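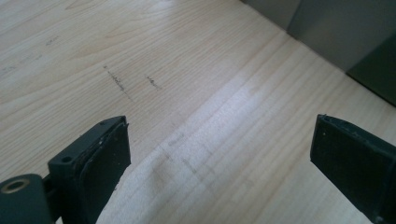
How many hand-held grippers should a small group buy before it begins collecting demonstrations? Two complete units, plus a stock of spare contact pads, was enough for our plan and left money for the arm that came later.

4.2 Equipment budget

Figure 3. A hand-held gripper over a wooden work surface, with the fingers apart.

We priced equipment from two suppliers, Cloken and Rikmont. Cloken sells the gripper as a finished unit. Rikmont sells the fingers, hinges and pads separately and leaves assembly to the buyer. The Rikmont parts came to $914 for both grippers, and we chose them mainly for the option to replace a single finger without sending the whole tool back.

Pads are the item most likely to be underbudgeted. In Figure 3, the edges of the left pad are slightly rough and worn, and small nicks show on the front edge of the right finger. We treated pads as a consumable and ordered 29 with the first purchase. Screws and hinge inserts were entered on the same line – they are cheap, but a missing one stops work for the day.

Delivery time mattered as much as price. Rikmont quoted 8 weeks, so the order went in before the Thambiah test site was ready. The robot arm was moved to the second budget year, after the Pusar task list had been settled. Work surfaces were left out of the equipment total and charged to general supplies. Table 2 gives the full list, with shipping shown separately.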